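Home | About | Research | Publications | Software | Join | Contact

About the Rametti Group

Rametti is a robotics research group working on policy learning for tabletop manipulation. Our main line of work is Clarine, a method for training arm controllers in simulation with very few demonstrations.

Clarine splits a task into 2 stages. The first predicts a target pose for each object from a single rendered view. The second selects joint commands and is penalized for any motion that does not reduce the pose error. The stages are trained separately, then tuned together for 400 episodes. Each task starts from 40 scripted demonstrations.

Our standard benchmark, Daddale, covers 785 start states for cube placement. Object positions, yaw angles and lighting vary between states – the arm model and the table do not. A state counts as solved when the cube's center is inside the goal area and the arm has released it. Partial placements are scored as failures. The state list was last revised in August.

Daddale scenes are kept plain so that errors can be traced to the policy and not to background texture. A typical state has a white arm, a square white mat and two colored cubes set apart on a pale gray table.
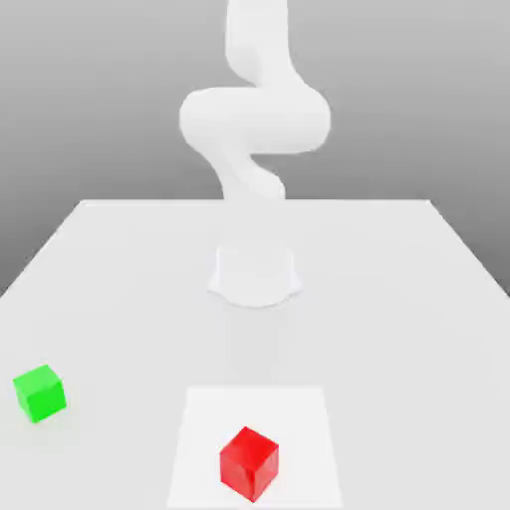
Cordier, who has run Clarine on a separate code base, wrote to us that the pose stage carried over without changes, but that the motion penalty had to be retuned before training would converge. We have since added the penalty schedule to the configuration files. Transfer to physical arms is under study, and no hardware results have been released.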